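Farkix's Winter Box Is a Coffee Cocktail One, and I Have Details

16 January 2023

Okay, coffee drink people, this one is for us! Farkix has put out the details on its next cocktail kit, and the whole thing is built around coffee. I've been getting their boxes since they were a tiny operation mailing bitters out of Drallunstead, and I have been asking for a coffee theme in every single feedback survey. I'm going to go ahead and take credit.

If you haven't tried them, the setup is pretty simple. You get the syrups, bitters, garnishes and mixers in the box, plus the recipe cards, and you buy the liquor yourself. Each kit makes 12 drinks from one bottle, and the bottle this time is dark rum. I was expecting vodka (everybody goes straight to the espresso martini), so I'm pretty happy about the rum. I still have most of a bottle left from December. 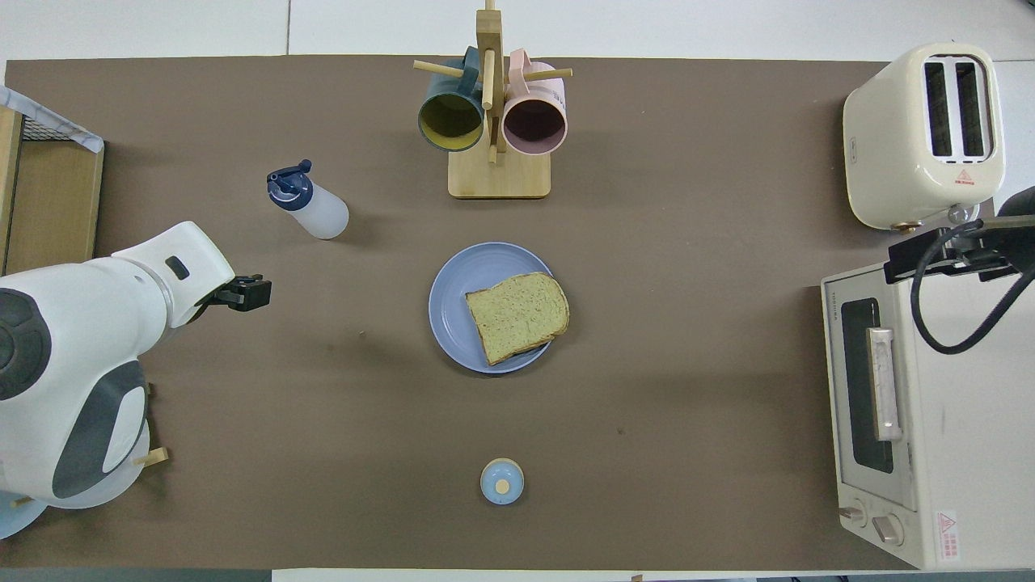
The recipes lean on a cardamom coffee syrup from Şimşekoğlu, a small roaster over in Belbridge. I've had their beans before and they go dark, but the syrup is softer than I expected. I got a little sample of it with my last order and put it on vanilla ice cream, then in oatmeal, and then it was gone. There's also an orange and cocoa bitters, a jar of candied orange peel, and a bag of whole beans for floating on top. The bag isn't big. Don't plan on making your morning pot with it.

One drink is served hot, with butter and brown sugar, and I already know that's the one I'll make first. Another is a long, fizzy thing with tonic water, and the third is a flip, so you'll need a whole egg for each glass. I know some of you don't do raw egg. The card for that one has a version with coconut cream, and I'd probably go that way for a crowd anyhow, because shaking flips for company is a workout.

Now for the numbers. Farkix says it made 2,879 of these kits, and 2,822 of them are set aside for subscribers. You can do that math as well as I can! If you were hoping to grab one as a one-time gift, you're looking at a very short line with a lot of elbows in it. There's a limit of 2 per household on the one-time boxes, which seems generous given how few there are.
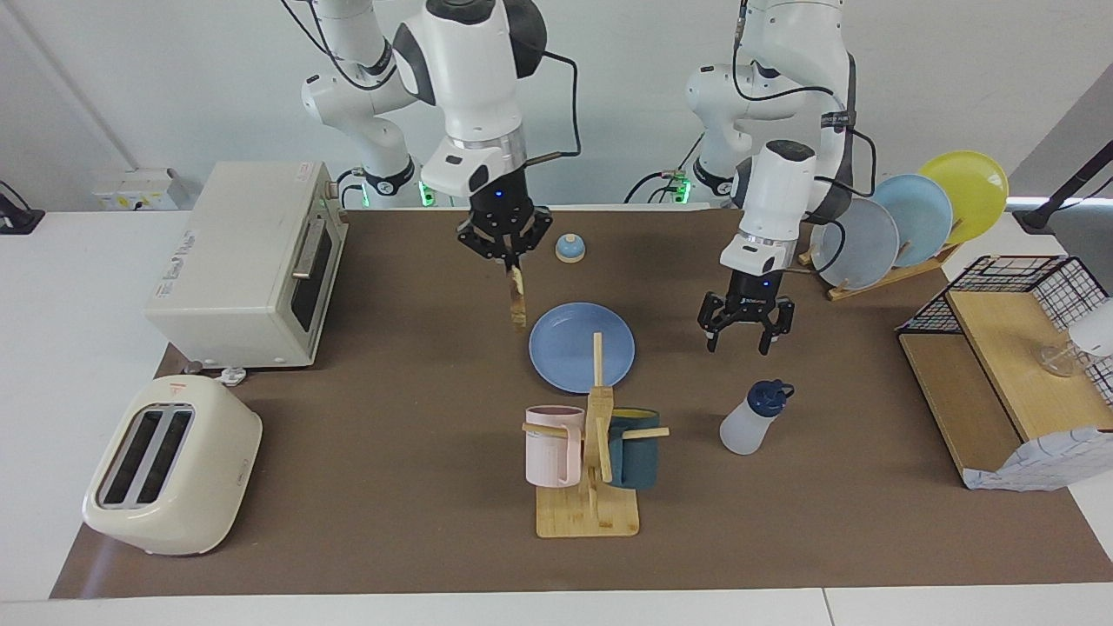

Subscribers don't have to do anything. Your box ships with the regular batch, and if you want to skip it you can still do that from your account page until the shipping notice goes out. Swapping for an older kit works too, although when I looked, the only one left was the cucumber and dill box from last summer. I made every drink in that one and I liked exactly one of them, so do what you will with that information.

A couple of things I'm still waiting to hear. I asked whether the syrup is going to be sold by itself, and the answer I got back was "we'd love to," which could mean anything. I also asked about a decaf version of the beans, since I can't have real coffee after dinner anymore without staring at the ceiling until three. No luck there for now. The syrup does have caffeine in it, by the way, so keep that in mind if you're like me and thinking of the hot buttered one as a nightcap.

The price is the same as the last box, and shipping is still included. Glassware isn't, but nothing on the cards needs anything fancy. The hot drink goes in a regular mug, the tonic one in any tall glass, and the flip in whatever small stemmed thing you've got in the cabinet.

I'll post my full review with all the recipes once mine shows up and I've worked through the cards. If you get yours before I do, leave a comment and tell me how strong that cardamom is, and whether the orange peel made it into a drink or got eaten out of the jar.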